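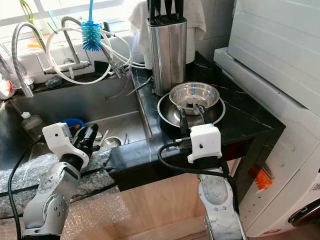
Stainless sink and black veined countertop, with a frying pan and steel bowl beside it.

We finally replaced our bathroom faucet this past December, after putting up with the old one for far longer than we should have, and I promised a few people I would write up how we got on with the Pedico basin mixer (the tall one with the single side lever). So get comfortable, I do go on a bit!

I paid $154 for it at Villalobos, the plumbing supply place out past the fairgrounds, and that included the pop-up drain. The Ilarance we had our eye on first was a beautiful thing, but it was more than double the price and my heart wouldn't let me. The box was well packed, with each part in its own little cloth bag, and the hoses came already attached. Bless whoever decided that.

Fitting it took me the better part of an afternoon, and most of that was spent on my back arguing with the old nuts. The new one went in easily. My only grumble is the instruction sheet, where the drawings are so tiny I had to go hunting for my other glasses. One of the 2 rubber washers also looks nearly the same as the other, so lay them out before you start.

Now, the water itself. It comes out soft and full and doesn't splash the mirror, which the old one did every single morning. The lever moves like butter, though it is a touch stiff going over to hot. The finish is a brushed nickel and it hides spots wonderfully (our water is hard enough to walk on). I wipe it down with a damp cloth when I think of it, and it still looks lovely.

The spout is tall, so if you have a shallow basin like our Gornumora one, do measure first. I had to turn the pressure down a hair under the sink to keep drips off the counter. Pedico also says the cartridge is good for up to 3000 hours of use, and I'll let you know in my old age.

I'm giving it 4 stars, with the missing one for those drawings. We liked it enough that the upstairs bathroom is getting the same one in the spring, if I can get the old faucet off.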